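About Clandeck

Clandeck is a language school for adults in Enmont. We teach English, Spanish and Portuguese to people who work during the day and want to study in the evening or on a lunch break. The school opened in October with one English class and a borrowed whiteboard, and it has grown mostly by word of mouth.

Courses run for 36 weeks with a short break in the middle. Groups are kept to six students, and each group stays with the same teacher from start to finish. New students take a placement talk first — a short conversation, no written test — and we suggest a level the same day.
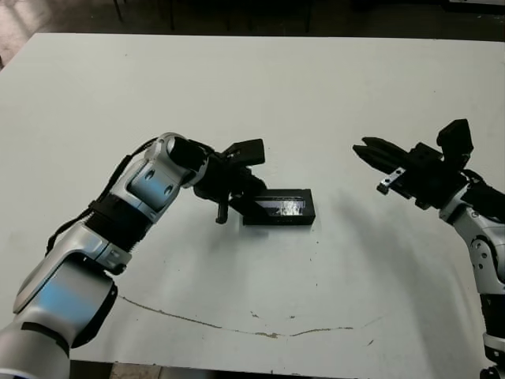 Do I need to buy a textbook?
Course books are included in the fee and handed out at the first class. You keep them when the course ends, notes and all.

Most of our students live in Enmont or come in from Cetton on the bus. The stop is across the street from our front door at 2426 Bugti Road. Parking behind the building is free after working hours, but the lot fills up early on concert nights.

Classes are built around speaking. Grammar is taught when a group needs it, and homework is short: a page of reading, or a recording to listen to on the way to work. If you miss a class, your teacher will send you the reading and go over the main points with you before the next one.

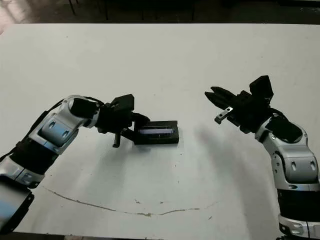
We also teach at workplaces. A company course needs at least four students at a similar level and a quiet room with a door that closes. The teacher comes to you, and the lessons use the words your staff need — phone calls, orders, safety notices, small talk with customers.

Fees can be paid by the month. Students who need to pause for work or family reasons can keep their place for one term without charge. To set up a placement talk, call the office or stop by before evening classes begin.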